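Lost pubs of the east side, page 2

taproomtess
Does anyone remember the Bellar Arms on the corner by the old tram sheds? My grandfather drank there for 30 years and all I've got is a beer mat. It had two doors, one for the public bar and one for the snug, and a darts team that won the league at least once (he never shut up about it!).

oldmildfan
It was never the Bellar Arms. It was the Lambrechts until the brewery sold up, and the Landine after that. The Bellar was further down, next to the chapel.

corner_snug
Sorry, no. I lived 50 yards from it. Bellar Arms over the door, Memon ales on the windows, right up to the March it closed. 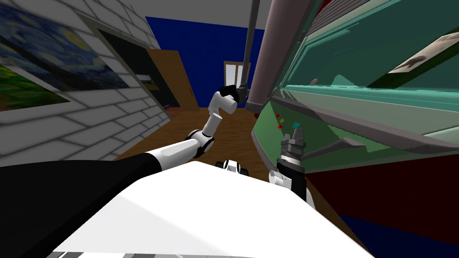
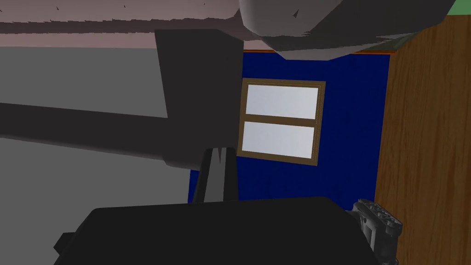 The darts team met in the back room, which my aunt looked after on match nights, and it held more people than it should have. I can't remember the carpet at all, but there was a wall in there the same sort of dark blue as the one in my second picture, and the board hung in the middle of it. You could hear the place cheering from our kitchen — drove my mother mad.

oldmildfan
Blue I'll give you. But that's the Lambrechts you're describing. Two doors and a back room, same thing.

taproomtess
Could it have been both names? The beer mat only says Memon on it, so that's no help.

corner_snug
Could be, I was only a kid. I'll ask my aunt about the sign — she kept the league cards.

oldmildfan
Ask her who was captain while you're at it. I still say Lambrechts.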